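招募茶叶盲品参与者:贵茶到底喝不喝得出来

Kendora 品鉴小组
发布日期:2021年10月19日

我们在找愿意坐下来喝茶、并且愿意承认自己喝不出来的人。

Kendora 是一个自费的品鉴小组,办一份不定期的通讯,写茶、水、咖啡和各种号称能改善口感的东西。我们不卖茶,不接受茶商赠品,也不给任何人颁奖。过去两年里读者来信问得最多的一类问题,翻来覆去都差不多:山头茶值不值那个价,老茶是不是真的越放越好,换一台滤水壶茶会不会变甜。我们每次都老老实实回信说不知道,回得多了自己也觉得没意思,于是决定在12月办一轮盲品,把几种说法放到同一张桌上比一比。

先说明一点,免得误会。我们对茶没有意见,小组里的人天天喝。我们有意见的是茶叶旁边那张说明卡。同样一泡乌龙,卡片上写“兰香幽远,回甘持久”,在座的人就点头说有兰香;卡片换成“焙火略重,收敛感强”,同一批人又开始皱眉头。我们自己也干过这种事,还不止一次。所以这一轮没有卡片,没有茶罐,也没有人在旁边讲故事。

要比的东西

一、价格。取同一产区、同一年份、同一工艺的茶,便宜的一款和贵的一款,编号后同时出汤。问题只有一个:你更愿意喝哪一杯。贵茶如果真的好在杯子里,那它应该会赢,而且应该赢得比较明显。我们不预设结果。小组内部有人押贵茶赢,押的是一顿饭。

二、分级。Chauvin 的分级表在不少茶店的墙上都贴着,香气、汤色、叶底各占若干分,加起来得一个总分,看上去很严密。我们拿到这张表之后读了好几遍,还是没有读懂“韵”这一栏应该怎么打分。这一轮会请参与者照表打一次,隔一段时间,把同样的茶换了编号再打一次。两次分数如果差得很远,那这张表量的是什么,就值得问一问。

三、水。Fludberg 滤水壶的宣传页上说,滤过的水泡茶“更甜、更润、更透”。我们对“更透”尤其好奇。三项里这一项最容易做,茶完全一样,只换水。自来水烧开,滤水烧开,温度调到一致再冲。有人来信说区别大得闭着眼睛都能喝出来,那很好,请务必报名。

四、年份。这一项暂时存疑,看能不能凑到来历可靠的样品。市面上的老茶,年份多半写在一张后来才贴上去的纸上。如果到时候拿不出说得清楚的茶,这一项就取消,我们不会拿一饼来路不明的东西充数。

我们找什么样的人

不要求懂茶。喝了大半辈子茶的人欢迎,平时只喝袋泡茶的人也欢迎,两种人最好都有。上一轮我们办的是咖啡,来的几乎全是爱好者,结果整理出来之后,有读者写信说这只能说明爱好者怎么喝咖啡。这话没错,我们没法反驳。

如果你从事茶叶销售、茶艺培训或者茶具生意,也可以报名,但请在报名信里写清楚。我们会单独统计,不会当众点名,也不会在通讯里暗示是谁。同样,如果你家里有亲戚种茶,写一句就行。

以下情况请不要参加:怀孕或哺乳期;对咖啡因敏感,喝了心慌或者睡不着;正在服用医生叮嘱过不能和浓茶同服的药;当天感冒鼻塞。最后一条每次都有人不当回事,鼻子堵着来,喝什么都是热水味,然后很认真地填完了整份表。那份表我们只能作废。

年满十八岁即可,性别、职业、口音都不限。能看懂中文问卷,能在安静的环境里坐完一个下午,中间可以起来走动。

给多少钱

每人每场补贴98元,结束时当场给,中途退出也照给。车费自理。我们知道这笔钱不多,也不想把它说成“丰厚报酬”。另外,市面上有些所谓的品鉴志愿者活动,喝完之后会有人坐到你旁边谈加盟,或者推一饼“内部价”的茶。我们这里没有这个环节。万一有人在现场向你推销,请告诉我们,我们会请他出去。

反过来,我们也不收任何费用。没有报名费、保证金、材料费。要是有人用 Kendora 的名义向你收钱,那是骗子。

人数和场次

上一轮报名的有199人,最后从头到尾坐完的是53人。中间流失的原因五花八门,最多的是报了名没来,也没有说一声。这个数字我们原样登在通讯里了,有人劝我们只写报名人数,显得热闹,我们觉得那样写没什么用处。这一轮不设最低人数,来的人少,就把结论写得保守些;少到什么都说不了,就写什么都说不了。

场次都排在12月,具体哪一天等报名结束后和各位商量。每位参与者需要来2场,两场之间隔开几天,因为分级那一项要重复打分,只来一场的话数据没法用。请确定自己两场都能到再报名。

当天怎么安排

到了之后先签知情同意书,上面写的和这份启事基本一样,只是更啰嗦。然后漱口,喝一杯不计分的热身茶,熟悉一下表格。正式的茶用同样的白瓷小杯,倒茶的人自己也不知道哪一杯是什么,编号由另一个人在隔壁写好。每杯之间有白水和无盐饼干。请不要互相讨论,也请不要用表情讨论。上一轮有位参与者每喝一口都要长叹一声,坐他旁边的人分数全跟着他走,后来我们把座位隔开了。

当天早上请不要用香水、须后水或者味道重的护手霜。午饭可以吃,别吃火锅。手机关静音,不必上交。我们不拍参与者的脸,不录音,表格上只有编号,编号和姓名的对照单在结果登出后销毁。
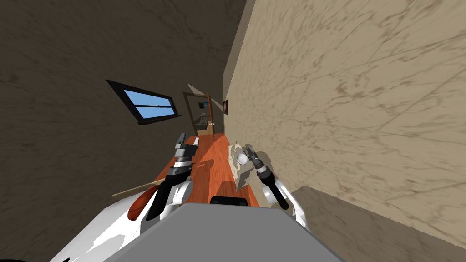 座位对分数的影响,我们一直怀疑被低估了。茶的香气散得快,离门近的人喝到的和坐在里面的人喝到的未必是同一杯东西,可是我们翻过的品鉴报告里,很少有谁交代过桌子是怎么摆的。碰上这种又窄又长、像走廊一样的屋子,一张橙褐色的长木桌朝着敞开的门斜伸过去,近门那头和远门那头的风和气味就很难说一样。我们的办法比较笨:每喝完一轮,所有人换一次座位,表格上记下座位号,事后看分数跟人走还是跟座位走。桌子本身的颜色也会影响对汤色的判断,深一点的木色衬着,茶汤看起来会偏红,所以每个杯子底下都垫白纸。这些细节写出来显得小题大做,但茶商说“汤色红亮”的时候,也从来不说杯子放在什么上面。

地点在 Ferbridge 文化楼,上楼之后沿走廊走到底。楼里没有电梯,行动不便的朋友请在报名时写明,我们另外安排一楼的房间,茶和表格都一样。附近停车很难,建议坐公交。

结果怎么处理

所有原始分数都会登在通讯上,包括让我们难堪的部分。小组里有人公开写文章夸过某几座山头的茶,如果这一轮他自己的盲品分数和文章对不上,一样照登,本人已经签字同意。

我们不会把结果写成“专家认证”或者“科学证实”。这么点人,这么几款茶,证实不了什么大事,最多能说在这间屋子里、用这些茶、这群人喝下来是什么样子。任何商家如果引用我们的数字去做广告,我们会在通讯里写清楚他引漏了哪一半。

参与者可以在结果登出之后来信索取自己的那一份分数,看看自己两次打分差了多少。有些人看了会不太高兴。上一轮有人坚持说我们把编号弄错了,我们重新核对了一遍,没有错,又把核对记录寄给了他。他没有再回信。

常有人问到的几件事

能不能带自己的茶来?不能加进正式的盲品。结束之后可以拿出来一起喝,喝多久都行,我们也想尝。

能不能带朋友一起来?朋友请单独报名,并且不会和你排在同一场。夫妻也一样。

如果我真的一杯都喝不出区别,会不会耽误你们?不会。请如实填“没有区别”,表格上有这一栏,而且它和别的栏一样大。不少品鉴表没有这一栏,或者印得很小,挤在角上,我们怀疑这本身就能解释一部分漂亮的结果。

你们是不是已经认定贵茶不值?没有。来信里有人这么指责过,语气还挺重。我们只是还没见过做得让人放心的比较,见到了会照样登出来。Fludberg 的滤水壶也是同样的态度,我们自己掏钱买了一台,没有拆封,等现场当着大家的面拆。

茶会不会很浓?按普通冲泡的浓度来,每杯量很小,觉得太多可以吐掉,桌上有杯子。吐茶不失礼,请放心吐。

怎么报名

写一封短信寄到或者送到 Ferbridge 文化楼门厅的 Kendora 信箱,信封上写“盲品”。信里请写:

怎么称呼您,用化名也可以
联系电话,以及方便接电话的时段
平时喝什么茶,多久喝一次,大概买什么价位
是否从事和茶有关的行业
12月里哪些时间肯定来不了
有没有上面提到的健康情况或行动不便

不用写自己对茶的感悟。上一轮收到过好几页的感悟,写得挺好,但对排座位没有帮助。

我们会逐一打电话确认。电话里除了时间和健康情况,不会问别的,不会问身份证号和银行卡号。没有被排上的人也会接到电话,不会让您干等。

报名到11月底为止,名额按收到信的先后排,茶行业的人单独排一列。排定之后如果来不了,请提前说一声,空出来的位子我们好补给后面的人。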